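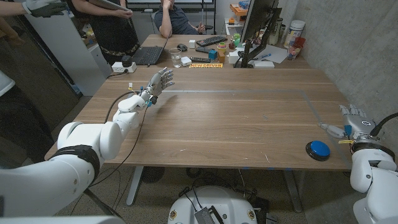 Home | News | Galleries | Jobs | Contact

Robots on the second floor: work at the Trulside bench

Text by Ruwan Sheikh

Trulside started trying out two-armed robots in July. The question we wanted answered was a plain one: which parts of the sorting and kitting work at the Kamitz building could be handed over, and what would the people who do that work now be doing instead? 6 people from the packing line have moved to the bench for part of each shift. They kept their grade and their pay. Brela supplies the software and Kanagaratnam handles the training.

The bench

Two white arms, each with a silver-gray hand, share one long wooden table with the people who work on them. The gray tape on the right half of the tabletop marks out a rectangle. The blue push button stands inside it, close to the right hand.

The other end of the table is desk space. There is a laptop, a keyboard and mouse, papers with a pen on top, and a glass of water. Next to these are small colored pieces, among them a blue cube and an orange block. A yellow sign reads "NEW DRIVER".

What has changed so far

Packers used to learn a new kit from a printed sheet and whoever was standing next to them. Now one of them works through it with the robot first and writes down where it goes wrong. It is slower work than packing, and some people like it more than others. Two asked to go back to the line full time and did.

The lifting has gone down. The sitting has gone up, and so has the time spent looking at a screen. We have ordered better chairs and moved breaks closer together — the old schedule was made for people on their feet.

The most common complaint is waiting. When the software is being changed there is little for a packer to do, and 31 minutes is the longest stop anyone has logged. Stops over 4 minutes now mean the packer can return to the line without asking.

Line staff who would like a turn at the bench should speak to their shift lead. Training takes 70 hours, all of it paid.

Page updated 24 November 2018

© Trulside | Contact us | Back to top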